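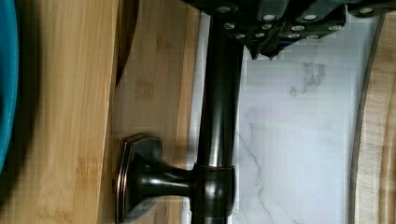

Hard Water, Sticky Drawers and Other Kitchen Grumbles

We moved to a house with water so hard you could practically chew it, and I've spent a couple of years working out what gets rid of the crust and what just makes the kitchen smell like a pickle jar. I wrote most of this up in August and then kept adding bits, so it wanders a little. Sorry!

Dark faucets

Dark bronze finishes are lovely and they show every single spot. Please don't go at them with straight vinegar or one of those scrubby green pads. I ruined a bathroom faucet that way in our old place (went dull in patches, never came back). A soft cloth, warm water, one drop of dish soap, then dry it right away. The drying is the part I used to skip. I keep an old T-shirt cut into squares under the sink and give everything a quick rub after the dinner dishes.

If the spots have already set, lay a warm damp cloth over them for a few minutes and try again before you reach for anything stronger. And check the care sheet if you still have it. Mine lives in a folder with the dishwasher manual and a lot of takeout menus.

The kettle

Now vinegar is fine! Half white vinegar, half water, bring it up to a boil, switch it off and go do something else for an hour. Rinse it twice, then boil a full kettle of plain water and throw that out too, or your first cup of tea will be memorable. My neighbor Dilek Özkan uses citric acid powder instead and says it smells a lot better. She's right, I just never remember to buy it.

Shelf paper

I'm on my second brand. The first was called Dollo and it was so sticky I took a strip of paint off the pantry shelf with it. Nirka peels up more easily but it curls at the corners unless you leave it flat under a few heavy books overnight. Cut it a hair small. If it touches the sides it'll ride up every time you slide a can in.

Wooden drawers

Bare wood drawers soak up anything you spill in them, and they hang on to smells like you wouldn't believe. Ours had clearly been home to somebody's spice collection. Pull the drawer all the way out, vacuum the corners with the skinny attachment, and wipe with a cloth that's been wrung out hard. You want it barely damp. Then leave it out on the counter until it's completely dry, which in my kitchen means overnight.

For the cumin smell I sprinkled baking soda over the bottom, left it for a day and vacuumed it up. I had to do it twice. If there are rough spots, sand lightly along the grain with fine paper and wipe off the dust before anything goes back in.
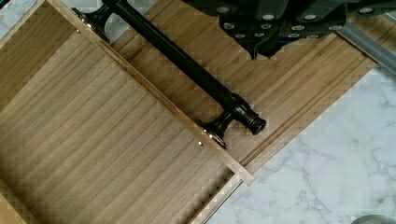 Can I rub a candle on wooden drawer runners if they stick?

A plain white candle works well, and so does a bar of dry soap, though I like the candle better because soap can get gummy in a humid kitchen. Clean the runners first, rub the wax on wherever wood meets wood, and slide the drawer in and out a few times to spread it. Metal runners are a different story, so leave the wax off those and clean out the crumbs.

Stone counters

Marble and lemon juice do not get along. Wipe up anything sour the minute it lands (wine, tomato, vinegar, all of it) and use plain dish soap and water for everyday cleaning. I cut citrus on a board with a rim now, and I set the vinegar bottle on a saucer, after a ring appeared that I'm still mad about.

Next on my list is the oven door, where something has dripped down between the two panes of glass. If you've managed to get yours apart and back together again, leave me a comment!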